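# Notes on a script sale that took four years
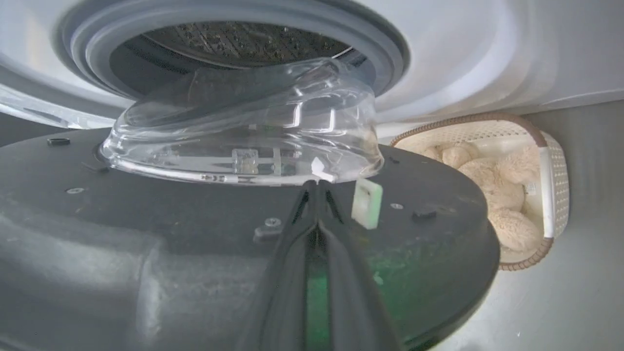
Codholm, July 27, 2020

The option on my script Wiletti ran out last week and was picked up again two days later by a different company. A few people who read this blog have asked how that works, so I'm going to write down what happened from the beginning. I'm leaving out some of the money because I signed things.

Wiletti is a heist movie. A retired locksmith is hired to open a safe he installed himself when he was young, and he can't remember how he did it. The title is the name on the safe. I wrote the first draft over one winter when I was still doing closed captions for a living, and it was 138 pages, which was too long. Faith Sang read it and sent it back with one note on the cover page: "When does he see the safe?" He saw it on page 61. In the version that sold he sees it on page 9.

Faith was an assistant at a management company then. She couldn't sign anybody, but she could put a script on her boss's pile, and she did. Her boss never read it. A year later she moved to Romadard, a small production outfit with three people and a shared conference room, and she brought the script along. Romadard optioned it for 18 months with one renewal.

For anyone who hasn't done this, an option is a rental. The company pays a small amount to be the only one allowed to try to get the movie made. If they get the money together, they pay the purchase price. If they don't, the rights come back to you and you keep the option fee. My fee was $4000, paid in two halves, and the second half came eleven weeks late. The purchase price in the contract was a lot more than that, but the purchase price isn't money until a camera is running, and I knew people who had spent theirs in advance.

What Romadard did with the 18 months was look for a director. This is most of what happens to a script at that level. You make a list, you send the script to the people on the list, and each of them takes six to ten weeks to say no. You can't send it to two at once if it's a firm offer. We went through four directors this way in the first year. One wanted the locksmith to be 35. One liked it and took a television job.

The fifth was Arsen Kostiuk. He had made two low-budget features, both of which I'd seen. The second one has a scene in a parking garage that I still think about, where two men argue about a debt and the lights keep timing out on them. He read Wiletti in a weekend and asked for a call.

I took notes on that call and still have them. He wanted to cut the daughter's subplot, move the whole thing to a smaller city, and change the safe. In my draft it was a standard bank vault. He said an audience has seen that door fifty times and knows what the wheel sounds like. He wanted something homemade and ugly. I went and read old patents for two weeks and came up with what we now call the Šindelář lock, after a character who got cut from the script but whose name stuck to the prop. It has no dial. You set it with weights. I'm proud of it, and it made the third act a lot easier to write, because now the locksmith's problem is physical and you can watch him work on it.

I did three drafts for Arsen. The contract covered one rewrite and a polish. The third draft was free, which I was told not to do and did anyway. I don't regret it, but I wouldn't tell a new writer to copy me. Once you've done one free draft, the next request comes in a shorter email.

With Arsen attached, Romadard took the project out for financing. There was a budget, then a smaller budget, then a version of the smaller budget with a 30 day shoot cut down to 24. An actor I can't name agreed to play the locksmith, and then his schedule filled up. In January we had a start date and a line producer looking at warehouses. By spring no one was shooting anything. The lead financier asked for a pause, and the pause went past the end of the renewal.

So the rights reverted to me last Monday. That part is very undramatic. I got a one-page letter as a PDF. It mentioned the turnaround costs, meaning whatever Romadard spent developing the movie, which any new buyer has to pay back if the thing gets made. I had forgotten that clause existed. If you're signing an option, ask for a cap on it. Mine has one only because Faith pushed for it against her own employer's form letter, and I didn't understand at the time what she was doing for me.

The new company called on Wednesday. Arsen had told them the date the rights would lapse. They're bigger than Romadard and they've made movies I've paid to see. The new option is 12 months, the fee is better, and Arsen stays on. Faith is staying on as a producer too, and that was my one condition. It took a day and a half of phone calls to get it in writing.

I don't know if the movie will get made. The new people want a page count under 100, and the current draft is 109, so that's what I'm working on this week. I've been starting with the scenes in cars. There are more of them than I remembered, and most of them are two people telling each other what they're about to go do.

A few answers to questions from the last post:

- Yes, I used a lawyer both times. The first one charged a flat fee. The second takes five percent.
- No, I don't have an agent. I had one for seven months and we spoke twice.
- The captioning job was full time. I quit in the second year of the option, when I got other writing work, and the option money had very little to do with it.
- I write in whatever software the producers use. It has never mattered.
- I can't read your script. I'm sorry. The lawyer mentioned above is firm on this.

Somebody also asked whether the short I made in film school is online. It isn't. The only copy is on drive 1109 in the school's storage room, if they still number them that way, and the sound is out of sync for the last half.

Next post will be about cutting pages, if I've managed to cut any.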